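The Felt Drawer

I have a drawer in my kitchen that is full of felt. Gray felt, mostly, the kind with a sticky back that you buy to keep chair legs from scratching the floor. My husband thinks it's for the chairs. It is not for the chairs! It's for the grippers, and I've gotten so picky about it that I bring my own to work.

I look after the hand-held gripper pairs at Sestham, on the second floor, at the end of the hall where the heat never quite reaches. A person holds one gripper in each hand and does ordinary chores with them, over and over, and the recordings go off to the people who teach the robot arms. My part is the boring part (I love the boring part). I set up the station in the morning, I keep the pads in shape, I chase cables, and when something squeaks I'm the one who gets the text.

The tool we use most is called the Cha. Heiðrún Damgaard drew up the first version at Lurnerness and she still answers my emails, usually with a sketch and no words. There are 12 pairs in the building right now and they all have their own personality, I swear. Pair 2 pulls a little to the left. Pair 9 is perfect and everyone fights over it.

Setup goes like this. Table first, then cables, then grippers. I run my hand along each cable from the plug to the handle, because a kink near the handle will drive you crazy an hour later when one side keeps dropping out. Then I open and close each gripper 15 times, slowly, with my ear right up next to it. I know how that looks. Gemechu Negash, who trained me, did it with his eyes shut, and he could tell you which screw had backed out before he picked up the driver.

After that comes the basket check. We put a light basket on the table and work around it with both hands, reaching over the rim and keeping clear of the handle. It's a mean little test. The handle is exactly where you don't want it, the sides flex when you bump them, and you find out fast if your jaws are sitting crooked.
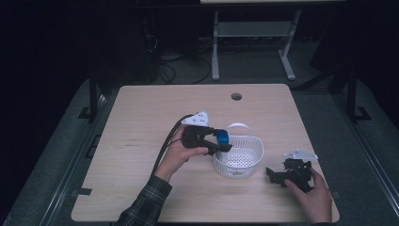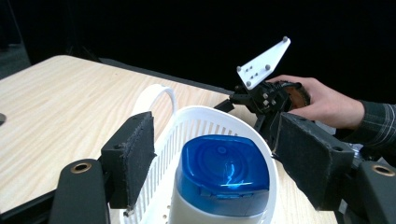 At the basket with a gripper in each hand. The second picture gives a close look at the felt pads, worn and frayed along the edges.

So, about those pads. Felt is wonderful until it isn't. New felt grabs a smooth bottle so nicely, and it's gentle on a shiny cap, and then little by little the edges start to fuzz and you get wisps hanging off the corners. A bit of fuzz I can live with. When it gets long enough to fold under the pad, the grip goes mushy and I pull the tool off the table.

Changing a pad takes me longer than it should. I peel the old one, scrape the glue off with a plastic card (never a blade, I've seen what a blade does), wipe the block down and let it sit while I get coffee. Then the new piece goes on a hair oversize and gets trimmed in place with small sewing scissors. Press it, leave it overnight if you possibly can. The pair we sent down to Allach last spring went out the same afternoon I did the pads, and one of them came back in an envelope with a sticky note that said "yours?" I still have the note.

The bushings are the other thing. They're brass, and they want to be clean more than they want to be oiled. I used to drown them! Oil wicks into the felt and then you have a pad that slides off everything like a bar of soap. Now it's a dry cotton swab in the morning and a tiny touch of grease when Heiðrún says so, and she doesn't say so very often.

I keep a log in a green notebook. My last entry is number 261, dated 29 October 2025, and it says "left pads, both, pair 4, also found my scissors." I've been told we're moving the log to a spreadsheet. I'm sure it'll be very nice. I'm going to keep the notebook going too, partly for the doodles and partly because my glue notes are in the back and I can't imagine typing them all in.

If you're setting up a pair of your own, buy more felt than you think you need, and buy it all from the same roll. Different rolls have different thickness, even when the label says they don't, and a gripper with one fat pad and one thin pad will close off center every single time. I lost most of a week in October to that one.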